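Can a Machine Clear the Table Yet?
Final report, Introduction to Automation
Ashley Goodall
Standton Community College
November 13, 2023

Why I picked this topic

My grandmother has been promised a robot that does the dishes for as long as she has been reading magazines, and she still does the dishes. That is really where this report began. When our class was told to choose a chore and find out how close machines are to doing it, most people went for vacuuming or lawn mowing, where you can already go to a store and buy something. I wanted the one my grandmother keeps asking about, which is clearing up after a meal: the plates, the bowls, the bottle of ketchup, the towel, all of it.

I read what I could find and talked to people (more on them below), and I spent a good deal of time in our own lab watching an arm try to deal with a table. I am not an engineer yet and I got a few things wrong along the way, so I have tried to say where.

What I asked and how I went about it

My question was simple enough to fit on an index card: which things on a messy table can an arm pick up and put away without a person stepping in? I sorted the things into 4 kinds. There were hard things with a steady shape, such as bottles. There were shallow things, such as plates and bowls. There were small things, mostly play food. And there was cloth, which got a group to itself for reasons that will become clear.

Every kind got 25 tries, spread over 2 weeks in November. A try counted as good if the object ended up where it was supposed to go and nothing else got knocked over on the way. I made that second rule stricter after my lab partner pointed out that I would not be pleased with a dinner guest who put away the ketchup and swept a bowl onto the floor. She was right, and I had to throw out my first afternoon of notes and start again.
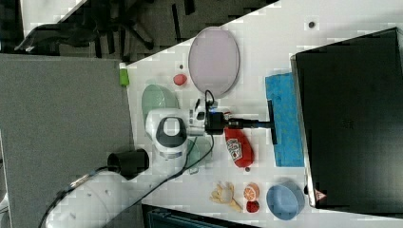

Figure 1. The arm at the table, with the gripper by the blue towel and the ketchup bottle on its side.

I used toy food for the small group, partly for cleanliness and partly because an orange slice that stays the same from one day to the next makes for a fairer test. I do think it flatters the machine a little. A real orange slice is slippery and squashes, and a real chicken leg is greasy, and I would expect both of them to be harder.

What happened

The hard things went best, and I will admit I got rather fond of watching them. A bottle lying down gives the fingers two good sides to close on. Bottles that were standing up were more trouble than I expected, mostly because the arm would brush them on its way in and they would topple over before it had a proper hold.

Plates were a disappointment. A person slides a thumb under the rim without thinking about it, and a gripper with two fingers has no thumb to slide. It did much better with bowls, where one finger can go inside and the other outside. See-through bowls were an exception, and I lost many tries to them. My instructor explained that depth cameras often have a hard time with clear plastic, so the software may have a poor idea of where the edge is.

The small pieces were in between. When they were spread out they went fine, but when two of them sat close together the arm tended to go for the gap and come up with neither.

And then there was the towel. Picking it up was no problem at all! Any old pinch will lift a towel. Folding it, or even laying it down flat, was a different job altogether, and only 5 of the 25 towel tries ended in something I would have called put away. A towel changes shape every time you touch it, so the plan the machine made a moment ago is already out of date.

What people in the trade told me

I wrote to two companies. Prumska, which builds sorting stations for small warehouses, was kind enough to answer all of my questions by email. They told me they turn down most jobs that involve loose fabric. Van Dijk, a kitchen supply firm, has looked into arms for its returns counter and decided to wait, since the sorting was quick enough by hand and the arm would have needed a person beside it anyway.

What I think now

If my grandmother had a table of bottles and bowls, well spaced, and did not mind waiting, I would tell her the day is fairly close. Her table does not look like that. It has plates in stacks and napkins on top of them, and somebody's glasses under the napkin.

With another term I would like to try a softer set of fingers on the plates, and test stacked bowls, which I left out completely. I would also like to time each try, because I only wrote down whether it was good or not, and speed matters a great deal to anyone who wants the kitchen back before bedtime.

Thank you to my lab partner, to the people at Prumska and Van Dijk who wrote back, and to my grandmother, who read the first draft and asked when it would be able to do pans.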